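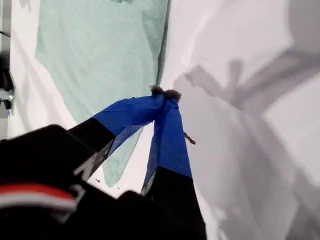

Tape is a consumable, so treat it like one, Ilze Lapiņa wrote under my last post, and then she asked how often I change mine and why I never put it on the maintenance list. Fair question! I had a whole list (screws, cables, clamps, calibration) and the tape wasn't on it anywhere. It was just something I did whenever a finger started looking sad.

So this one is for Ilze, and for anybody else running a two-arm folding cell on a bench and wondering why it was great in March and is terrible now.

Quick recap if you're new. The cell is called Gisteo, it lives in a corner of the shop in Arnetstead, and its whole job is T-shirts. One arm on each side of a white table, shirt in the middle, fold, repeat. I write the software badly and look after the hardware slightly less badly. Mohandas Lobo looks at my wiring now and then and sighs.

OK, fingers first. The bare black plastic is too slick for thin jersey. It'll close on a hem just fine and then the hem slides right out when the arm lifts. Blue tape fixes most of that. I wrap each finger from the tip back, pull it snug, and end the wrap on the flat part where the edge won't snag on a sleeve. Wrinkles don't bother me much on the back of the finger. On the inside face they do, so I press that side down with my thumbnail and go over it twice.

The tips are where everything goes wrong. They pick up lint, and a linty tip grips one day and slips the next, which is maddening to debug because the motion looks perfect. I lost most of a Tuesday to this once, retuning grip force in tiny steps, when all I needed was a lint roller and five minutes. Now I look at the tips before I open a laptop. If they're fuzzy I clean them, and if they're still fuzzy I strip the finger and start over.

While the old tape is off, wiggle the finger. If it moves sideways, snug the screw at the root before you wrap it again. I've done it in the other order more times than I'd like to admit, and you end up peeling off brand-new tape and saying words.

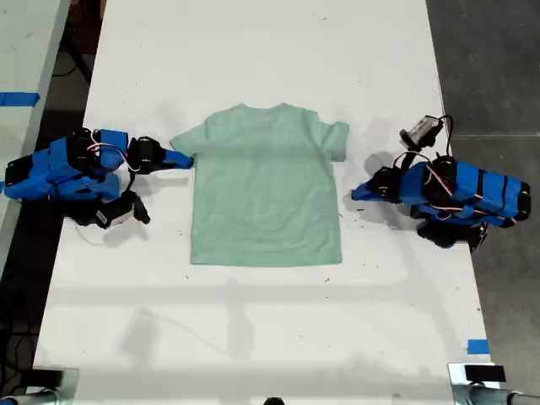
Next come the clamps. Every arm shifts a little over a week of work, especially if you've got it hanging out past the table edge like I do, and a shift you can't see at the base is a shift you can very much see at the fingertips. I grab each base and push it, gently, in all directions. Any creak, tighten the clamp. Then I run both arms to their home pose and check that the fingers come down where they did last time. I put a little piece of tape on the table edge as a reference, and it beats any fancy target I've tried.

Then the wires. The red and white ones between the joints need enough slack to get through the full swing, and not so much that they flop down and hook a collar. I move each joint by hand with the power off and watch the loops. If one pulls tight anywhere, that's the one that will drop out on you mid-fold with seven shirts to go. Ask me how I know. (Mohandas already knows. There was sighing.)

The camera gets a wipe with a dry cloth and a nudge test like the bases. Its bracket loosens faster than anything else on the cell, and I haven't found a fix I love. I tried thread locker and ended up gluing myself out of an adjustment I needed later. So for now it's a nudge every morning, and if it moved, I redo the calibration before anything else. Takes 4 runs to settle, usually, and I go get coffee.

And wipe the table! Crumbs of tape and fluff and whatever else end up on there, and they stick to the fingers, and then you're back at the lint problem. I also smooth the test shirt out flat before each run while I'm checking things over. A wrinkled start hides mechanical trouble, and when I'm checking the machine I want the shirt to be boring. It can have its wrinkles back when I'm testing the software.

Now, Ilze, your actual number. I kept a tally after your comment, with pencil marks on the wall like a prisoner. The last wrap went 88 folds before the hem started slipping on the left arm. The right one was still hanging on, but I changed both anyway so they'd match. Your shirts are probably heavier than mine, so I'd start lower and see.

I've ordered a roll of grippier stuff from Veveseo to try on one side only, and I'll run it against the plain blue until one of them quits. If you've got a favorite that doesn't leave goo on the plastic, put it in the comments. I've still got some residue on the right finger from the last experiment and I'm running out of things to scrub it with.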